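3. Collecting the demonstrations

3.1 Task and workspace

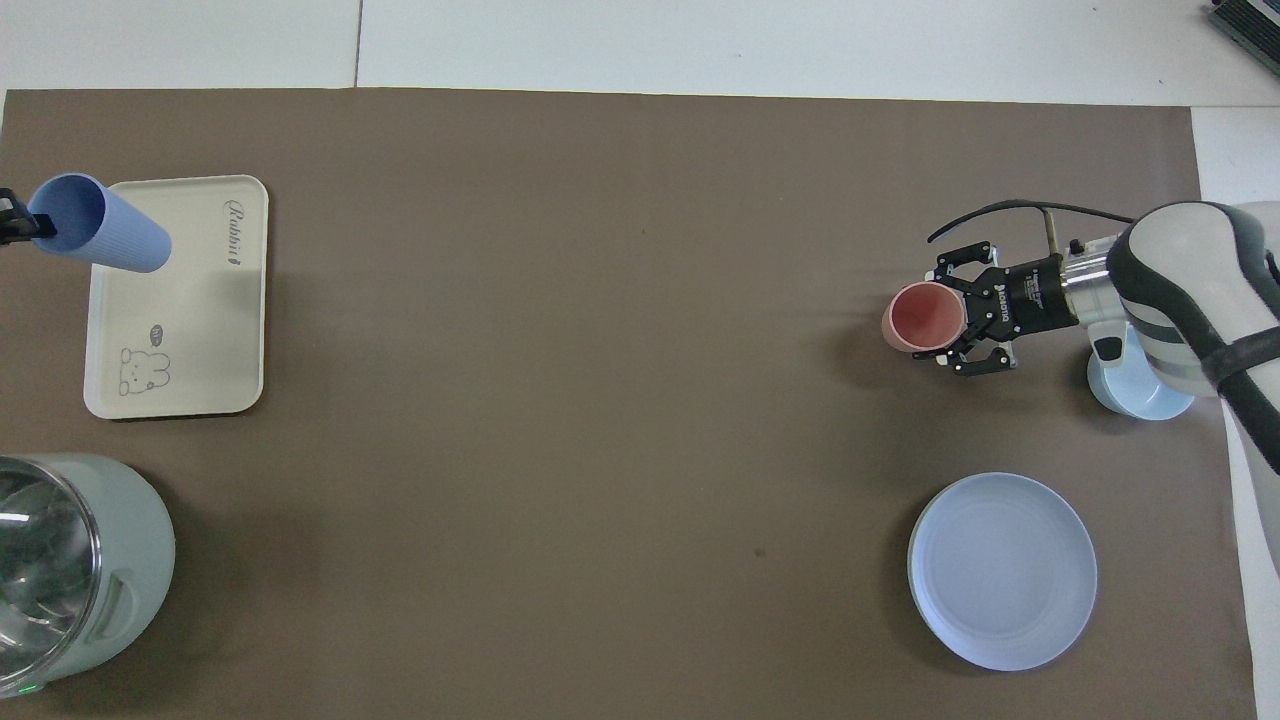
The task family we chose is tea service, by which we mean the small set of actions needed to lay out, move and clear the things one person uses for a hot drink. It was chosen for two reasons. The objects are cheap and can be replaced in any town, and the actions are short enough that an operator can repeat them many times without losing attention. Our earlier work at the Kusberg site used tool sorting, where a single episode could last several minutes, and the quality of the last part of each episode was clearly lower than that of the first.

Each episode begins from a written instruction of one sentence, such as "put the pink cup on the plate" or "take the blue cup off the tray". The instruction names the object and the place where it should end, but it does not say which arm to use. This choice is left to the operator. We considered fixing it in advance, as is done in the Parisi protocol, but in a small pilot the operators then made long and unnatural reaches across the mat, and the learned policy copied these reaches faithfully.

Figure 3 gives the view from the head camera during one episode. Both grippers hold a cup at the same time: the left one has the ribbed light blue cup by its rim, over the tray, and the right one has the pink cup. Such moments, which we call double holds, are of special interest to us. They are uncommon in the public sets we examined, where one arm usually waits while the other works.

Figure 3. Head camera view in a tea service episode with a double hold. The light blue bowl is partly hidden by the right arm.

3.2 Procedure

The recordings were made in January by operators who had each completed a training period of 90 minutes. The operator moves two leader arms, and the robot follows. Before an episode the objects are placed by hand according to a printed layout card. The cards were produced by a simple random program which keeps a minimum distance between objects, so that the grippers can enter from the side. We did not measure whether the placement matched the card exactly. Small errors in placement were welcome to us, as they add variety at no cost.

An episode ends when the operator presses a pedal. At this point the operator also gives a mark: success, partial or failure. A partial mark is used when the final state is correct but something unwanted happened on the way, for example a cup that was dropped and picked up again. Partial episodes were kept in the set and are labelled as such.

In total we collected 447 episodes. After the review described below, 311 remained for training. The largest group of removed episodes had a fault in the timing between the head camera and the joint readings, which we traced to a software update and corrected only late in the collection. We report this number openly because the loss was large, and other groups using the Vunport recorder may meet the same problem.

3.3 Hidden objects

An arm that reaches into the workspace will cover part of it. In the head camera view this happens very often on the side of the working arm. In Figure 3 the bowl can still be recognised from its rim and part of its inside, but a detector working on single images gave it a low score in many comparable moments. For this reason we do not label objects image by image. The reviewer marks each object once at the start of the episode, when the arms are drawn back, and the label is carried forward until the object is touched.

This method has a weakness. If an arm pushes a hidden object without the reviewer noticing, the label stays at the old position. To find such cases we compared the carried label with a new mark made in the last image of the episode, and we read the whole episode again when the two did not agree. This check led to corrections in 11 episodes.

3.4 Choice of objects

The objects differ in how they can be gripped. A cup can be taken by the rim or around the body. The plate is low and has only a gently raised rim, and for the two-finger gripper it is the hardest object in the set – operators often needed a second attempt. The tray is wide and flat, and it serves mostly as a place to put things. The kettle was included as an obstacle. It is never lifted, and no instruction refers to it, but its position on the layout card changes and the arms must pass around it.

Several objects share a light blue colour. This was intended. With an instruction such as "move the blue one" the policy cannot decide from colour alone, and we wanted to see whether it would learn to use the shape word when one is given. The results of this test are given in Section 5.2, together with the comparison against the Bromska baseline, which was trained on objects of clearly different colours.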